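From: Darragh Lenihan
To: joinery-finishes list
Subject: Re: Hardwax oil on pale softwood and birch, patchy sheen after second coat

On a November evening, P. Skoronow wrote:

> I have now had the same fault on three bench tops. First coat goes on
> well, dries flat, no complaint. Second coat dries with dull patches the
> size of a saucer, mostly towards the middle. The edges are fine. I am
> using the Halia satin, straight from the tin, applied with a white pad
> and wiped back after ten minutes. The shop is unheated overnight. I
> sand to 180 before the first coat and do not sand between coats.
>
> Is this the oil, the pad or the wood? I would prefer not to strip
> them if it can be avoided. Also, does anybody still thin the first
> coat, or has that gone out of fashion?

I would put the oil last on the list of suspects. Dull patches that appear only with the second coat, and only away from the edges, usually come from one of two things: the first coat had not cured in the middle of the board, or the wax solids had settled and the second coat was taken from a different part of the tin than the first. Your description fits either.

Taking the settling first. A satin hardwax oil carries a matting agent as well as the wax, and both sink. Shaking the tin does not bring them back up. Use a flat stick, get it right down to the bottom, and lift. Keep going until nothing soft can be felt under the stick, then leave it to stand until the bubbles have gone. If the tin has been open for a fortnight, stir it again halfway through the job. People stir on the first day and then pour off the top for the rest of the week, and the sheen creeps up from one board to the next.

The unheated shop is the other half of it. The cure is an oxygen reaction and it slows badly in the cold. A top that is dry to the finger in the morning may be nothing like cured if the night was cold, and the second coat then softens the first in the places where it went on thickest. When you wipe a wide top you naturally lean harder at the edges than in the middle, where you are at full reach. More oil is left in the middle, so that is where the trouble shows.

I keep a finishing log, one line per coat, and the current book has 167 entries. Before I brought the tops indoors to cure, patchy second coats turned up regularly in the cold months. Since then I have had 2, and in both cases I had ignored my own interval. I now leave a full day between coats in summer and two in winter, whatever the tin says.

On sanding: 180 is a bit fine for a working surface. The finer you go the less oil the wood takes, and the more of it sits on top waiting to go wrong. I stop at 150 on softwood and 120 on birch ply. Between coats I use a worn grey pad, very lightly, with the grain, then vacuum and wipe with a dry cloth. It knocks off the raised fibres and gives the second coat something to hold. Leaving it out will not cause your patches, but it will not help.

A pale top on which I used two thin coats of satin: 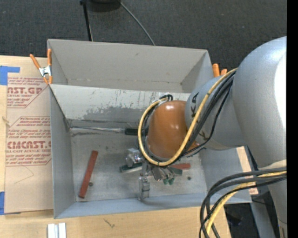
Light wood top in use, grey bin on it.

With pale timber you have the further matter of colour. A clear hardwax oil will warm it by a shade or so at once, and it will go on darkening with daylight. If the customer wants it to stay pale, the usual answer is a first coat with a little white pigment in it, followed by clear. Do not use pigment in both coats. It goes chalky, collects in the grain and looks like badly wiped primer. I have tried the pigmented oil from Firasov and it behaves well enough, provided it is stirred constantly. Test on an offcut from the same board, sanded the same way. An offcut from another board tells you very little.

Things standing on a fresh top are another source of marks that get blamed on the oil. The surface can be handled after a day or two but takes a couple of weeks to reach full hardness. Anything with a flat base traps the solvent underneath and leaves a duller shape the size of that base. If a bin or a crate has to go on it early, put two battens under it so the air can get in, and move the battens daily. Avoid rubber feet altogether for the first month. They can leave a brown ring which goes through both coats.

To thin or not to thin: I stopped. Thinning the first coat by 5 per cent with the maker's own thinner does no harm and can make it easier to spread on a large top, but I could measure no gain in depth. I cut sections through test pieces and looked at them under a loupe, thinned and unthinned side by side, and could not tell which was which. White spirit from the general shelf is a worse idea, as some grades leave a residue.

As for rescuing the three you have, I would not strip them. Try this first:

1. Bring the top somewhere warm and leave it for a week.
2. Rub the whole surface with a grey pad, by hand, until the sheen is even and low. Do not work on the patches alone or you will have patches of a different kind.
3. Vacuum, then wipe with a dry lint-free cloth.
4. Stir the tin properly, as above.
5. Apply a very thin coat, one end to the other without stopping, and wipe back hard after five minutes instead of ten. Turn the cloth often.
6. Look along the surface with a lamp held low at the far end. Any wet-looking area wants wiping again before it grabs.

If the patches come back after that, the wood itself is worth a look. Glue squeezed out of a joint and sanded flush will do it, and so will silicone from a previous polish, though on new tops that is less likely. Wiping the bare surface with solvent before the first coat will show glue as a pale area.

Lay cloths out flat outdoors to dry before they go in the bin. Oily cloths left in a heap can catch fire on their own. It has been said on this list many times but there are new subscribers.

Pan asked last month about water resistance around a sink cut-out. I have not forgotten. The test piece is still under its wet sponge and I will post when it comes off.

Darragh Lenihan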